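Le bras n'est pas la dépense

En décembre, un directeur d'usine m'a montré son plan d'équipement pour l'année suivante. Une ligne disait « cellule robotisée », avec un montant rond en face. J'ai demandé ce que le montant comprenait. Long silence, puis : « Le robot. »

Je tiens ce silence pour la vraie maladie de nos budgets d'automatisation. On achète un bras comme on achèterait un chariot élévateur, catalogue en main, et l'on découvre ensuite la table, les préhenseurs, les supports de pièces, l'alimentation, le temps d'un ingénieur. Chez Sevance, où j'ai siégé au comité d'investissement, le devis initial tenait sur une page et le dossier final en comptait 60. Le prix du bras n'avait pas bougé d'un euro. Tout le reste, si.

Les fournisseurs ont leur réponse : la simulation. On vous monte le poste à l'écran, avec la colonne, les deux bras, le plateau percé de trous réguliers, et même l'horloge au mur. C'est propre, c'est convaincant, et cela coûte bien moins qu'une maquette.

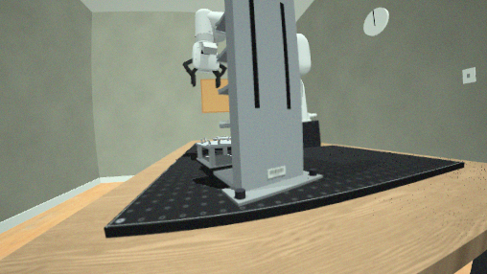 Faut-il payer une étude en simulation avant de commander une cellule ?
Une étude courte se justifie dès que l'implantation est incertaine, à condition qu'elle figure au budget comme une dépense à part et que l'acheteur garde le droit de renoncer après l'avoir lue.

C'est la seconde condition qui gêne. Gangadharan Warrier, qui a vendu ce genre d'études pendant des années pour Wusimley, m'a raconté que ses clients les signaient presque toujours avec le bon de commande de la cellule, dans la même réunion. L'étude ne pouvait donc plus rien décider. Elle décorait une décision prise.

Je n'ai rien contre l'outil. Vérifier une portée, repérer deux bras qui se gênent, comparer trois dispositions en une matinée, tout cela vaut son prix. Je me méfie de ce qu'on lui fait dire ensuite. Une cadence calculée à l'écran devient un engagement dans la note de synthèse, puis un retour sur investissement en 18 mois, puis une suppression de postes inscrite au budget de l'année suivante. À chaque étage, quelqu'un a retiré une réserve.

Or les réserves sont toujours les mêmes. Les boîtes réelles arrivent avec un coin écrasé. La lumière de l'atelier change à seize heures. Le fournisseur de cartons modifie un rabat sans prévenir personne — et voilà la pince à reprendre. Liette Chisholm, responsable des méthodes chez Bangera, tient la liste de ces arrêts depuis la mise en service de sa première cellule. Elle en était à 214 quand je l'ai vue, et très peu mettaient le bras en cause. La plupart venaient des pièces et de la façon de les présenter.
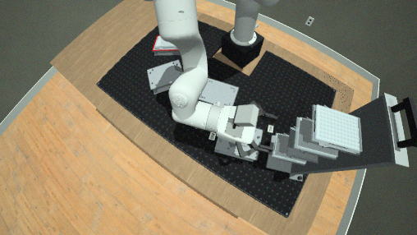
Son budget suivant a été construit à l'envers du précédent. D'abord la présentation des pièces, ensuite les heures de mise au point, puis les rechanges, et le bras en dernier. Sa direction a trouvé le document déprimant. Elle l'a tout de même signé, après quatre réunions.

On m'objectera qu'à compter ainsi on n'achète plus rien. C'est possible, et je m'en accommode. Une cellule qui ne survit pas à un chiffrage complet n'aurait pas mieux survécu à l'atelier. J'en ai connu une, à Tendthorpe, qui a passé plus de temps sous une bâche qu'en production. Elle figurait encore à l'actif, amortie chaque année avec un soin irréprochable.

Aux services achats qui préparent le prochain exercice, je demanderais donc peu de chose. Que la ligne « cellule robotisée » disparaisse au profit de 4 lignes distinctes : étude, matériel, mise au point, exploitation. Que chacune ait un responsable nommé. Et que la cadence promise soit celle mesurée avec vos propres pièces, y compris les abîmées, avant le paiement du solde. Les vendeurs sérieux acceptent cette clause. Les autres proposent une remise sur le bras.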